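Abgelegt unter: Sport & Sofa, Basketball | 3 Kommentare

Mein Verein redet nicht mehr mit mir. Mit den anderen auch nicht, aber ich nehme es persönlich. Seit Anfang Juli liegt der Kader der Brillitz Baskets im Dunkeln, und wer wissen will, ob der Aufbauspieler bleibt, muss auf dessen Urlaubsfotos nach Hinweisen suchen. Er war am Meer. Mehr weiß ich nicht.

Ich habe eine Dauerkarte, Block C, Reihe 5, hinter einem Herrn mit sehr breitem Nacken. Dafür bekomme ich im Sommer genau eine Mail, und die will Geld. Die Verlängerung kostet jetzt 90 Euro mehr als letzte Saison, »im Zuge der Weiterentwicklung des Hallenerlebnisses«. Das Hallenerlebnis bestand zuletzt aus einer neuen Nebelmaschine, die bei der Mannschaftsvorstellung so gründlich gearbeitet hat, dass die ersten beiden Angriffe nur zu hören waren.
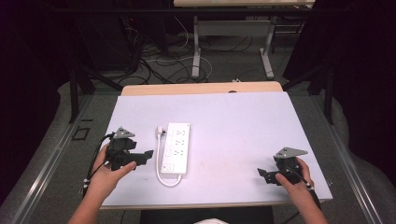 Dabei war die Saison gar nicht so schlecht. Platz neun, zwei Siege gegen Ziro, und das Heimspiel gegen Willby, in dem Muriithi im letzten Viertel einfach alles getroffen hat, auch den Wurf, bei dem der Trainer schon die Hände vorm Gesicht hatte. 26 Punkte, und hinterher hat er sich bei ihm entschuldigt. So einen Spieler verlängert man. Man ruft ihn an, man fährt zur Not hin und bringt Kuchen mit.

Stattdessen gab es gestern eine Pressemitteilung zum neuen Auswärtstrikot. Es ist grau. Der Farbton heißt laut Verein »Entschlossenheit«. Ich habe es natürlich bestellt, Größe L, was im Herbst vermutlich auch eine Form von Entschlossenheit sein wird.

Im Fanforum läuft der Thread »Wer kommt, wer geht« inzwischen bei über 600 Beiträgen, davon gut die Hälfte über die Parkplätze.

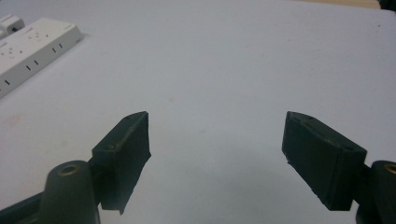 Irfan Oei schreibt dort, der Verein schweige nur deshalb, weil Muriithi längst unterschrieben habe und man die Nachricht für den Trainingsauftakt aufhebe. Letztes Jahr sei es mit dem Center genauso gelaufen. Das stimmt, nur hat der Center damals woanders unterschrieben.

Nivaldo Medeiros hält dagegen, ihm sei der Kader egal, solange die Nebelmaschine gehe. Die Dauerkarte verlängere ich übrigens morgen. Den Nacken kenne ich ja schon.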